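The array at Plenis had been rebuilding for two days when Yesenia Carhuamaca drove up to Trirnville to replace the second drive. The ticket was number 759. It said "degraded, not urgent," and it had been opened in January.

She logged the serial numbers, pulled bay six, and seated the new disk. The controller reported 300 bad sectors on its neighbor. She wrote that down too. 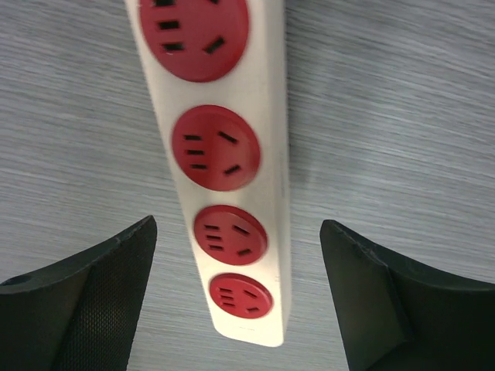
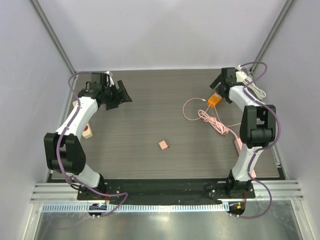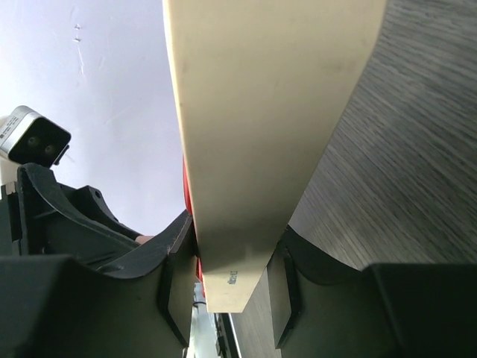
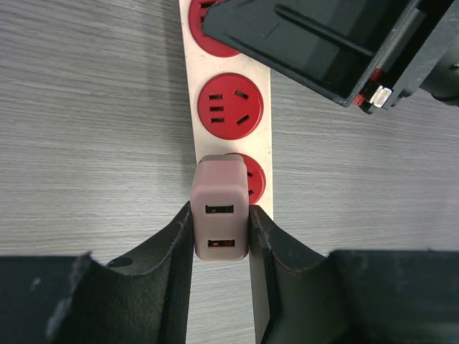 The volume held the Pavavberg survey, 2000 folders, one per household. Paucar had built the index and left no notes on it. She mounted the volume read-only and started a copy to the spare shelf, which drew its power from a long white strip with round red sockets, the same pattern as the one on the gray wood-grain surface. The shelf spun up. The transfer rate settled, dropped, and settled again.

At folder 759 the copy stopped. She checked the ticket number against the folder number and then checked both again. The file inside was a plain text log with one line, dated Jul 7, 2020: "Drive replaced, bay six, Y.C."

She had not worked at Plenis then. The initials were in lower case in the checksum file and in capitals in the log.

She skipped the folder, resumed the copy, and entered the error under Remarks. The neighbor in bay five began to click.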